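**Weights corner, June 8, 2022**

The small weights have a new home. Brayden Carrier spent part of January clearing out the old Melano cabinet, and the set has been waiting in a box ever since. Members who use the weights for wrist and grip work asked for something they could reach without bending down to the floor.

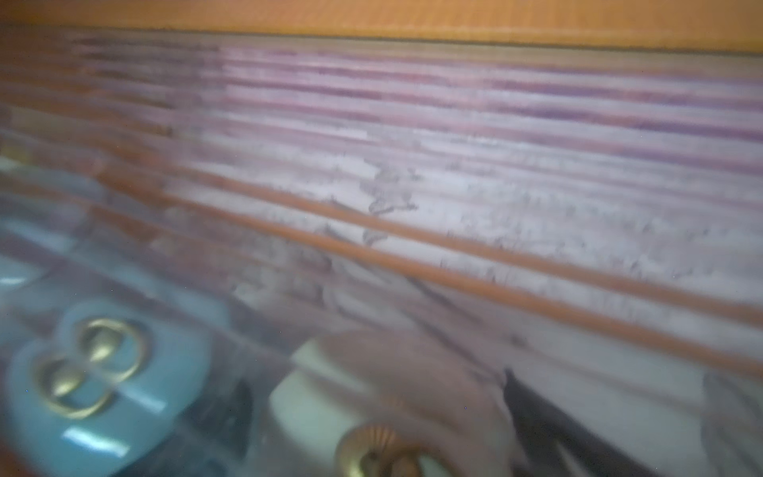
Sorting comes first, before anyone thinks about where things go. Normand Sutherland went through the whole set and put aside the ones with worn handles, which will be sent to Utix for repair. The metal rings make the good ones easy to lift, and the teal-blue one with its gold-colored double ring is a favorite already. Please lift by the ring and set the weight down flat.

The orange stepped shelf has three tiers of thin rods in wooden frames. Use the lowest tier first. Heavier weights should never go on the top tier, which is the narrowest. Gloves are shared and go back in the Furukawa box at the end of the day.

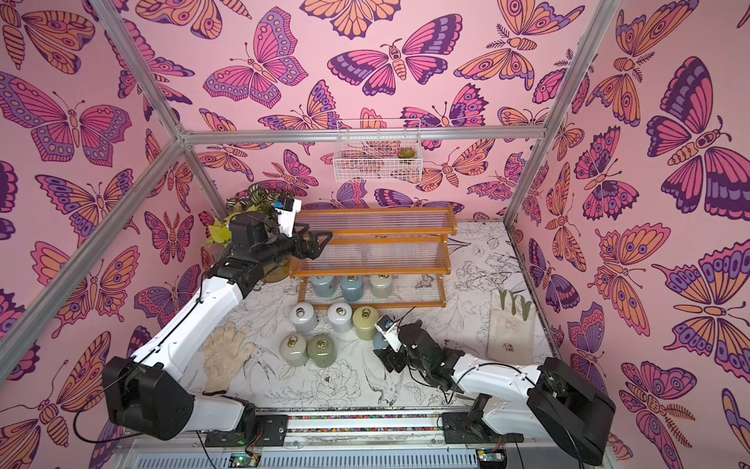 *The stepped shelf against the butterfly wallpaper, with three weights on the lowest tier.*

The shelf cost $57, paid from the supplies budget. If you have a weight at home that belongs to the set, please leave it at the Ikport front desk.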